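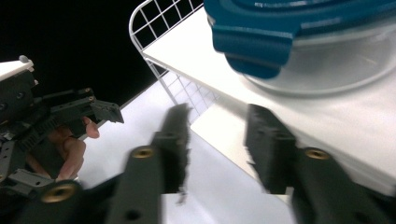

Home Forums Storage Servers Power Buying and Selling Help Log in

Search this site Enter keyword or part number Go

Refurbished server drives will not plug into my desktop. Did I get the wrong ones?

Posted by cellar_shelf in Storage, Aug 3, 2020

I bought four refurbished hard drives from Uraton to use in a Sulavik desktop tower. The listing said 3.5 inch enterprise drives, 4 TB each, pulled from working servers and tested. I paid $421 with shipping, which seemed like a fair price to me.

The drives came well packed and the labels match the listing. They fit the bays in the tower. The trouble is the plug. The data cable from the motherboard will not go on. On my old drive there is a gap between the small data connector and the longer power connector. On the new ones that gap is filled in with plastic and there seem to be more contacts on the other side of it. The cable hits the filled part and stops.

I went back to the listing and it says "SAS 3.5" in the title and again lower down. I took that for a misprint of SATA.

They also came in plastic caddies (the carriers they slid into the server with). I took one drive out to try it and still have the other three in theirs.

What I want to know is whether I can use an adapter, or whether I should send them back. The return window is still open but there is a restocking fee. The drives will hold backups and family video, nothing fancy. I don't mind spending a little more if it gets me there. I have not trimmed or forced anything.

----

tworacks

You have SAS drives. They look almost the same as SATA drives but the interface is different, and a desktop motherboard like the one in your Sulavik almost certainly only speaks SATA. The filled gap you describe is there on purpose, to keep a SAS drive from being plugged into a SATA port. It works the other way around: a SATA drive can go on most SAS controllers.

There are small adapters sold for a few dollars that let the cable go on. They change the shape of the plug and do nothing else. The drive may spin up because it gets power, but the computer will not see it. Don't buy one of those to use with your motherboard ports. A lot of people do and then decide the drives are dead.

What you need is a SAS controller card, usually called an HBA. Look for a used one that is already in "IT mode," which means it passes the drives straight through to the computer with no RAID in the way. A card with one internal port will run four drives with the right breakout cable. Check these before you order:

- You have a free PCI Express slot long enough for the card. Many of these cards are x8. They will fit in an x16 slot.
- The breakout cable matches the port on the card. There is more than one kind of port and the sellers mix up the names.
- The drive end of the cable is the SAS kind with power built in. A breakout cable meant for SATA drives will not go on your drives.
- The card gets some air. They were made for servers with loud fans and they run hot in a quiet case. I put a small fan next to mine.

There is one more thing to ask Uraton. Some drives pulled from storage arrays are formatted with 520 byte sectors in place of 512. Your computer will see the drive but you can't put a normal file system on it until it is reformatted with a low level tool. This is free to do, but it is slow, and you don't want it to lose power partway. Ask the seller which it is. If they say they don't know, plan on doing it.

When the drives do show up, read the SMART data and run a full surface test on each one before you put anything on them. Leave it overnight. If one of them fails, return that one while you still can.

----

jeddale_surplus

I would return them. I sell used equipment and this is the most common return I get on drives.

Add it up. The card, the cable, maybe a fan, and your time. If the restocking fee comes to less than that, take the refund and buy SATA drives. For backups and video you will not notice any difference in speed. SAS drives also use a bit more power and most of them are noisier.
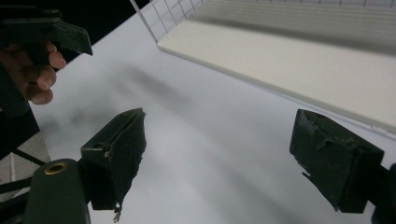 Before you send anything back, put the loose drive in its caddy again and look all four caddies over. Sellers who ship drives in caddies normally want them back in the same state, and some will take money off for damage. Scuffs are normal and I never charge for them. What I do charge for is an edge that is chipped and torn, with a flap curling down from the lower corner. A caddy in that shape can catch in the bay or leave bits in the server, and I can't sell it again. If any of yours came to you like that, take your own pictures now and send them to Uraton before the box goes out. Use the same screws you took out. Longer ones can reach parts of the drive they should not touch.

Put each drive in its own antistatic bag and don't let them touch each other in the box. Write the return number on the outside. Keep the tracking slip until the refund shows up on your card.

Next time search for the part number, not the title. The title on a listing is whatever the seller had room for. The part number is on the drive label and the maker's sheet will tell you the interface in the first few lines.

----

bluecase9

just get a usb dock, i have a Caron one and it works with everything. took me 5 minutes

----

Comments

tworacks: The USB dock will not work for these unless it says SAS on it, and very few do. Nearly all docks are SATA only. Please check before telling people to buy one.

bluecase9: ok mine are probably sata then

cellar_shelf: Thanks to all. I wrote to Uraton and they say the drives are 520 byte. The restocking fee is lower than the price of a card and cable, so I am sending them back and getting SATA. The caddies look fine, apart from scuffs.

halfheight: Same thing happened to me last November, different seller. I kept mine and bought the card. It has run fine since, but it took two tries to get the right cable.

jeddale_surplus: Ask them if they will swap for SATA drives of the same size. Some shops drop the fee if you exchange.

cellar_shelf: They will. I pay the shipping one way and there is no fee. The new ones should be here next week.

Log in to leave a comment

Previous thread Next thread Back to Storage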